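# Stevado kitchen arm - on-site demonstration

The Stevado demonstration is a working session with a multi-jointed arm in a full-size home kitchen. It is meant for appliance makers, kitchen fitters and care providers who want to see the equipment under ordinary household conditions before asking for a quote. Sessions are held at the Dirkenmont showroom. The next open day is 9 December 2019.

## What is demonstrated

Each session lasts 52 minutes and covers three tasks:

1. Picking up an empty saucepan and setting it down on a different burner grate.
2. Opening and closing a drawer by its bar handle.
3. Moving a flat tray along the countertop and returning it to its starting point.

All tasks run at reduced speed. The burners stay off and the gas supply is shut at the valve. Visitors may ask for any task to be repeated, and the operator will change the start position of the pan or tray on request.

A failed grasp is not edited out or restarted in private. The operator stops the arm, reads the fault aloud from the log and resumes from the last safe position. Recovery takes up to 30 seconds.

## Equipment

| Item | Detail |
|---|---|
| Arm | Stevado, white housing |
| Gripper | Black, wrist-mounted, exchangeable |
| Cable routing | External, clipped at the elbow |
| Control software | Flodik, version 3 |
| Operator station | Laptop and hand-held stop switch |

External cable routing is used on the demonstration arm so that grippers can be changed between groups. Slack has to be checked after every change. Internal routing is quoted separately and adds lead time.

## Visit procedure

Arsen Bondarchuk runs the arm. Pendo Rashidi handles questions on installation, counter loading and power supply. Both stay after the session for site-specific questions - bring a dimensioned plan if you have one.

Visitors stand behind the floor line while the arm is powered. Bags and coats are left at the entrance. Handling of the gripper is allowed once the operator has locked out the controller.

## Not included

- Cooking with heat, oil or liquids
- Cutting tools
- Side-by-side comparison with other arms

Payload and repeatability figures are on the data sheet, sent with the booking confirmation. The session does not replace a site survey.

## Booking

Places are assigned in order of request. Write to Trinidad Rivadeneira at the Dirkenmont desk, giving the number of visitors and the type of kitchen you work with. Groups traveling from the Farías office should book through Patricio Leiva.

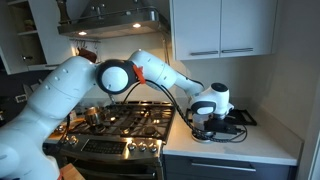

**Can we bring our own cookware to the open day?**

Bring one empty pan per group, and tell the desk its diameter and handle type when you book so the operator can check it against the gripper opening.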